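Segunda semana com o kit Zummont na bancada e já tenho opinião suficiente para um fio. Braço pequeno, pinça de dois dedos, câmera no punho, software incluído. Quem alugou para nós foi a Rolport, e eu pago a mensalidade como qualquer cliente. 🧵

**1/** Primeiro, a montagem. Abri a caixa depois do almoço e antes do café da tarde o braço já respondia aos comandos! São 17 parafusos na base, todos do mesmo tamanho (quem já montou o Otby sabe o alívio que é isso). O manual em português é bom até o capítulo da calibração, que veio só em inglês.

**2/** Para testar eu gosto de louça. Bloquinho colorido todo kit pega bem, é o que vem na demonstração de fábrica. Tigela dentro de prato já complica: borda curva, superfície clara, um objeto encostado no outro.
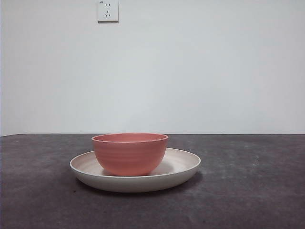 **3/** O software se chama Alaoui e roda no navegador. Você grava a tarefa guiando o braço com a mão, dá um nome, e ele guarda as câmeras e as posições das juntas no mesmo arquivo. Estou com 2.728 gravações no disco, somando tudo o que a equipe fez — e a busca continua rápida, coisa que eu não esperava de um programa desse preço.

**4/** O que mais me ganhou foi o editor de trechos. Dá para cortar o começo e o fim de uma gravação sem exportar nada, marcar como "refazer" e mandar para a fila. Antes eu fazia isso com um script meu, horroroso, que só funcionava no meu notebook.

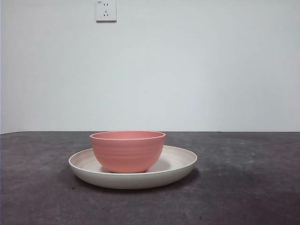 **5/** Agora a parte chata: iluminação. A exposição automática da câmera fixa se perde quando tem muito branco na cena. Travei no manual e melhorou demais, só que a opção está escondida em Configurações > Avançado > Sensor > Outros. Gente, coloquem isso na primeira tela!

**6/** Já a câmera do punho me deixou feliz de verdade. A lente é aberta o bastante para mostrar as pontas dos dedos e o objeto ao mesmo tempo, e para quem treina modelo isso vale ouro.
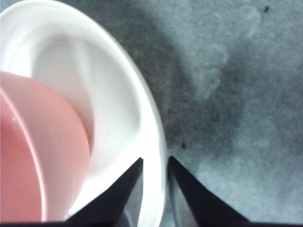 *Vista do punho: as duas pontas da pinça junto à borda branca, com a peça rosa à esquerda.*

**7/** Me perguntaram dos dedos. São pretos, afinam até a ponta e trocam com 2 parafusos. Para borda fina eu gosto muito. Para coisa pesada e lisa eu pediria o jogo emborrachado, vendido à parte (e caro, vou reclamar sim).

**8/** Barulho: pouco. Trabalho na mesma sala e consigo fazer reunião com ele em movimento. A fonte é que tem uma ventoinha fininha, daquelas que você só percebe quando desliga.

**9/** Dica para quem for comprar ou alugar: confiram a posição da câmera do punho no começo de cada sessão. Eu levo o braço para um canto livre da mesa, olho se as duas pontas aparecem na mesma altura e só então começo a gravar.
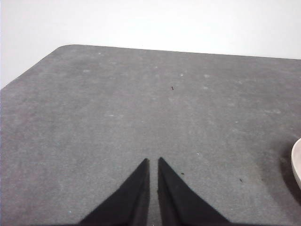 **10/** Suporte: abri 4 chamados. Três foram respondidos no mesmo dia, todos pela Radwa Ramadan, que entende do assunto e manda print com setinha. O quarto, sobre a calibração, segue aberto. Ela me disse que a atualização de abril mexe justamente nessa tela, então vou esperar para refazer o teste.

**11/** Contra o Otby, que usei antes: o Zummont é mais leve, mais silencioso e tem um software muito melhor. O Otby ainda ganha no alcance do braço e na garrafa d'água cheia, que aqui eu nem tentei.

**12/** Vou renovar o aluguel. Para laboratório pequeno, que quer gravar tarefa de mesa sem passar um mês configurando, eu recomendo com gosto. Se alguém tiver usado o Alaoui com duas câmeras fixas, me chama, quero muito saber como ficou a sincronização!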